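The Calloway reading room is open again, and we could not be happier! Up to 40 of you can fit in there now that the old copier is gone, and the pamphlet swap is back on its shelf by the window. Bring one, take one, and please bring more of the local history ones (they vanish first). 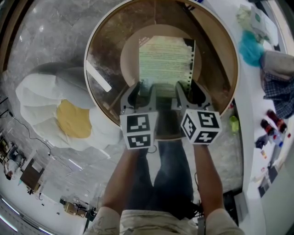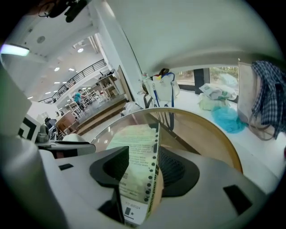 A round glass-topped table, in both pictures.

Page last changed: July 2026

Now for the big one – the Vistmont map set is out of storage! It has 13 sheets, four of them hand colored, and the Jestodport harbor sheet is a beauty. Come early on swap day and you can have it nearly to yourself. We're still short the January issue of the town bulletin, so do check your attics.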